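Getting Stains and Smells Out of Cups, Mugs and Bottles

Posted in Kitchen by Dinesh Chacko

Tea and coffee leave a brown film that ordinary washing-up liquid won't shift. The film builds up faster if you have hard water, as we do in Floltham, and it clings to any surface that has already been scratched by a scouring pad.

For ceramic mugs, put a heaped teaspoon of baking soda in the bottom, add just enough water to make a paste, and rub it around with a damp cloth. Leave it for ten minutes and rinse. Old stains may need a second go. Don't use steel wool. It leaves gray marks on the glaze that are harder to remove than the tea was.

Plastic is different. It scratches easily and it holds on to smells, especially coffee, tomato soup and anything with garlic. Fill the cup with warm water, stir in two tablespoons of white vinegar and let it stand overnight. In the morning wash it as usual and leave it upside down on a rack with air underneath.

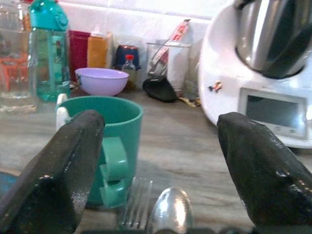 If the smell is still there after the vinegar, pack the cup with crumpled newspaper, put it in a closed bag and leave it for two days. Wash it well afterward. I have also had good results from leaving things outside on a dry August afternoon, but bright colors will fade if you do it often.

Never mix vinegar with bleach. The fumes are dangerous, even in small amounts.

Check the base of plastic cups before they go in the dishwasher. If there is no dishwasher mark, wash them by hand. If there is one, use the top rack and the cooler program. Ours runs at 70 degrees Celsius on the heavy setting, and I lost a set of picnic tumblers to it – the rims went oval and the lids never fitted again.

Handles and lids

Grime collects where the handle meets the cup. An old toothbrush and a drop of dish soap will get it out. Lids with a rubber seal should be taken apart once a week. Lift the seal with the blunt end of a teaspoon, wash both parts and dry them fully before putting them back. Black spots on a seal are mold, and if they don't scrub off, replace it. The hardware store in Nedelcu sells packs of 13 in mixed sizes.

Narrow bottles

Drop in a tablespoon of uncooked rice, add a little soapy water, cover the top and shake hard for a minute. Rinse until no grains are left. Store bottles with the lids off.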